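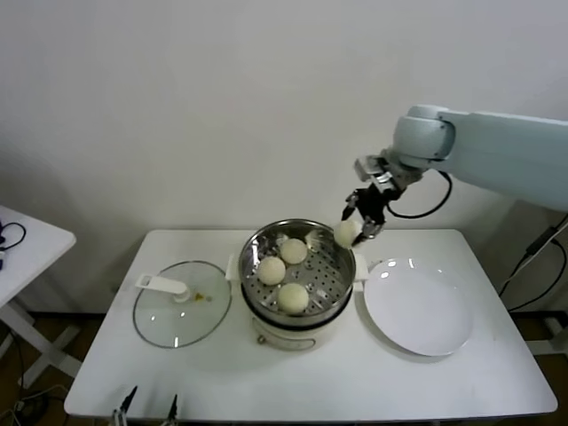 How long do frozen steamed buns take in an electric steamer pot?

Plain buns without filling take 12 minutes, counted from the moment steam comes up steadily through the holes in the basket. Filled buns need longer, and the bag will usually give a time for them.

Last updated Mar 7, 2022

This page covers reheating store-bought or homemade buns in a small electric steamer pot, the kind with a heating base, a steel basket that sits on top and a glass lid. It is written for one round of buns on a table or counter, served right away. If you are making the dough yourself, start with the Umetti basic dough page and come back when the buns are shaped and proofed.

What you need

An electric steamer pot with basket and lid
Plain steamed buns, frozen or refrigerated
Cold water
A round plate with a little depth to it
Tongs with blunt or silicone tips
A dry dish towel
Parchment rounds, if your buns tend to stick

Set up the table

Put the pot in the middle, with the side handles pointing left and right. Keep the cord behind it. Leave a space on one side for the lid and a space on the other side for the plate. The lid will be hot when it comes off, and it is easier to have a spot waiting for it than to look for one while holding it. If you are right-handed, lid on the left and plate on the right works well. Turn that around if you are left-handed.

Do not set the pot under a wall cabinet. Steam from even a short session can lift the finish on the underside.

Step 1. Fill the base

Pour cold water into the base to a depth of 2 inches, or to the fill line if your pot has one. The water must stay below the basket floor. If it boils up through the holes, the bottoms of the buns turn to paste — start with less if your base is shallow.

Step 2. Heat the water first

Seat the basket, put the lid on and turn the knob to the highest setting. Wait for steady steam. Buns put in over cold water get damp before they get hot, and the skin wrinkles.

Step 3. Load the basket

Turn the heat down, lift the lid away from you and set the buns on the perforated floor, flat side down. Leave a finger's width between them and the same between the buns and the wall. They swell a little. Buns that touch will tear when you pull them apart. Four plain buns are a comfortable load for a small round basket. For more than that, do two rounds.

If you use parchment, cut it just larger than each bun. A full sheet blocks the holes.

Step 4. Steam

Put the lid back, return the heat to high and start the timer when the steam is steady again. Refrigerated buns need less time than frozen ones. Check them early the first time and write down what worked for your pot. The Clido recipe card gives up to 25 minutes for large filled buns, and that matches what we get at home.

Do not open the lid to look during the first half. Every look costs you heat.

Step 5. Rest, then open

Turn the knob to off and leave the lid on for two minutes. Buns that meet cold air too fast can collapse. Then tilt the lid so the water on the inside runs back into the basket along the far wall, away from the buns, and lay the lid flat on the table. A lid with a flat handle can go down whichever way keeps it from rocking. Put the dish towel under it if the table marks easily.

Step 6. Move the buns to the plate

Take them out one at a time. Hold each bun low on its sides with a light grip and lift straight up until it clears the rim, then carry it across to the plate. Squeezing leaves dents that do not come back while the bun is hot. If one sticks, loosen it from below with a thin spatula.

Set them down with space around each one. A loose diamond fits four on a round plate, and the sides stay drier than they would in a pile.

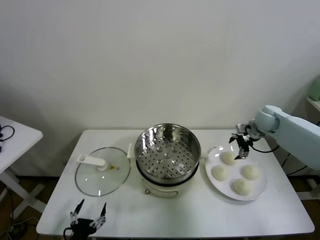 Step 7. Empty and dry the pot

Unplug the base and let it cool before you pour out the water. Wash the basket and lid in warm soapy water. A soft brush clears dough from the holes. Wipe the base with a damp cloth only, and never put it under the tap. Dry the lid around the handle, where water collects, and store the basket upside down.

Common problems

Wet tops: too much water dripped from the lid. Wrap the lid in a thin towel next time, with the corners tied on top and well clear of the base.

Hard centers: the buns went in frozen and came out early. Give them three more minutes.

Yellow patches: usually baking powder that was not mixed in. The buns are fine to eat.

Related pages: Stamatopoulos walnut filling, Jirker dipping sauce, Cleaning scale from a steamer base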